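Namia Open Day Recordings: Data Card and README

Wrist camera and arm state recordings from the public demonstration day at the Namia workshop, Cordero site.

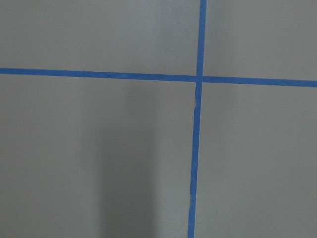 What is in the release

The release holds 1303 episodes recorded during one open day in January. Each episode is one attempt at one of the demonstration tasks, run either by staff or by a visitor under supervision. An episode contains the wrist camera video, joint positions, gripper opening, the commanded pose and a short task label. There is no audio.

The work surface is matte gray and marked with blue painter's tape. The two strips cross, and the crossing is the nominal origin for the demonstration tasks. The tape was laid by hand. It is not square to the robot base and the angle at the crossing is not exactly 90 degrees. Do not use the tape edges as a calibration target. The measured base-to-table transform is in calib/table.json and should be used instead.

Maintainers

Jocelyn Abella: recording, task design, visitor sessions.
Prakash Kartha: calibration, conversion scripts, release checks.

Layout of the files

episodes/ – one folder per episode, numbered in recording order
calib/ – camera intrinsics, hand-eye transform, table transform
labels/tasks.csv – task name, operator type, outcome
labels/excluded.csv – episodes left out of the default split, with reason codes
scripts/ – loader, video export, split builder

Episode numbers have gaps. The gaps are runs withdrawn at the request of the person driving, and they were deleted before numbering was frozen. They are not listed in excluded.csv.

Tasks

place_quadrant: Move a foam block from its start position into the quadrant named by the operator. Quadrants are named A to D clockwise, starting from the one nearest the robot base on its left side.

trace_line: Follow one tape strip with the gripper closed and clear of the surface. Visitors tended to slow down near the crossing, which shows up as a dip in the velocity trace. Staff runs have a flatter profile.

return_home: Move from wherever the previous task ended to the home pose above the table. Often short. Some visitors asked to skip it, and in those cases the arm was homed by script and the episode is marked auto.

free_drive: Two minutes of unguided control. No outcome is recorded. These episodes are useful for motion statistics and not much else.

How the day was run

Sessions began at 10 in the morning. Visitors came in small groups, watched a staff run of place_quadrant, and then took turns at the leader arm. One staff member stood at the stop button throughout and another reset the table between episodes. Speed was capped in software for everybody, staff included.

The queue for free_drive got long after lunch and the time limit was enforced less strictly from then on. Filter on duration if a fixed length matters to you.

The table was wiped down during the midday break and one length of tape was replaced. Pixel-level comparisons between morning and afternoon are therefore not advised. The session field in metadata.json gives am or pm for each episode.

Hardware and recording

The follower arm is a Ninton bench model with a two-finger gripper. The leader arm is the matching passive unit. The wrist camera is fixed to the gripper mount and records at a constant frame rate with exposure locked. White balance was also locked, but only from episode 127 onward. Earlier episodes show a slow color drift that is most obvious in the gray of the table. A correction script is provided (scripts/fix_wb.py). It is not applied by default.

Joint state and video are stamped by the same host clock. The video stream lags the joint stream by a small fixed offset, recorded in calib/timing.json. The loader applies the offset unless raw=True is passed.

Lighting

Illumination was from overhead room lights with the blinds down. There is no controlled light source. Soft shadows fall on the gray surface in many frames, and their position varies with arm pose and with where people were standing. Anything that segments the table by brightness will pick up false edges here. Thresholding on hue works well for the tape and poorly for everything else.

Known issues

The tape edges are slightly wavy, and line-fitting code should allow for that. Small creases and changes in tone along a strip can also be mistaken for corners by a feature detector.

Frames with no object in view are common, particularly at the start of return_home and in free_drive. They were kept. The object_visible flag in the per-frame labels was produced by a Sernitz annotation tool and then spot checked by hand. It is less reliable when the block is partly outside the view.

In a few episodes the gripper opening reads as a constant value. The encoder cable had worked loose and was reseated on the same day. Affected episodes carry the code GRIP_STUCK in excluded.csv.

Outcome labels for visitor episodes were entered at the table by whoever was resetting it. A block lying across a tape strip was supposed to count as a failure. We found several marked as success and corrected those we found.

Splits

The default split is by operator, so that no person appears in both training and test. Operator IDs are random and the key was destroyed after the split was built. A split by session is also provided for anyone interested in the tape change. To rebuild either one:

python scripts/make_split.py --by operator --seed 3000
python scripts/make_split.py --by session

The seed has no effect on the session split.

Consent and privacy

Everyone who drove the arm signed a release form at the door. The wrist camera faces the table for most of each task, but free_drive let people point it where they liked. All free_drive videos were reviewed before release, and segments showing faces or badges were cut. Cuts are marked as missing frames and the joint data continues through them.

Suggested use

The set suits work on short-horizon imitation, operator variability and robustness to uneven lighting. It is a poor fit for grasping research – there is one object type and one table.

Reporting problems

Open an issue with the episode number, the session field and the loader version. Calibration questions go to Prakash Kartha, label questions to Jocelyn Abella. Corrections to labels are collected and issued with the next minor version, and episode numbers will not change between versions.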